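December, 9 pm, Purnside bench

Second go at the Ormont method for sorting tired AA cells from good ones. The claim is that you drop a cell on its flat end from a small height and a dead one bounces. I've heard it repeated as gospel at Gundia and I still don't buy it as a test of charge.

What I can accept is that a used alkaline cell bounces more than a new one. What I can't accept is people reading a percentage off it. The Tabrizi sheet has a tidy line from 100 down to nothing, with no word on who measured the heights or what the cells landed on. 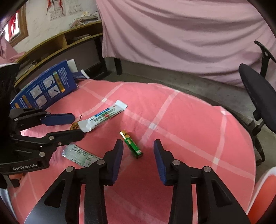 AA cell, green body, gold positive end.

Dropped each cell 3 times onto the concrete step, then put it on the meter under load. Fresh ones landed with a thud. Anything part used bounced, and past that point I couldn't tell a half-full cell from a flat one by eye or ear. Two that jumped nicely still ran the torch all evening. So it says "opened a while ago" and not much more.

Load was 200 mA. The old notes give open-circuit voltage only, which flatters a weak cell, and I suspect that is where half the argument started. Can't prove it, the notes don't name the meter either.

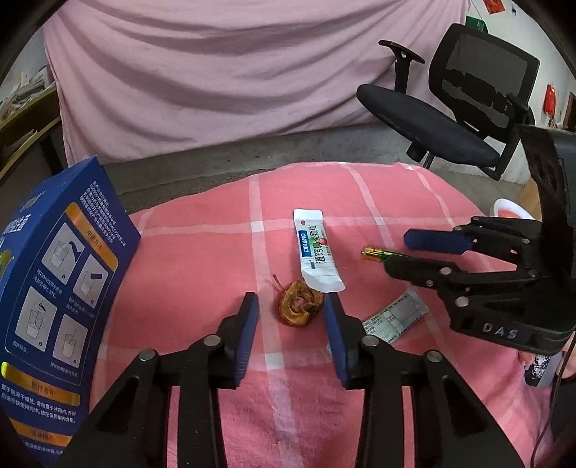
Rechargeables are another matter and shouldn't be in the same table. The Ormont write-up lumps them in anyway. Mine gave the same dull landing charged or flat, so anyone sorting a mixed drawer this way will keep duds.

To do: repeat on the steel plate, same height, with the labels covered so I'm not guessing toward the answer I want. Need 9 more part-used alkalines of one make. Whoever has the good load resistor, please put it back in the grey drawer.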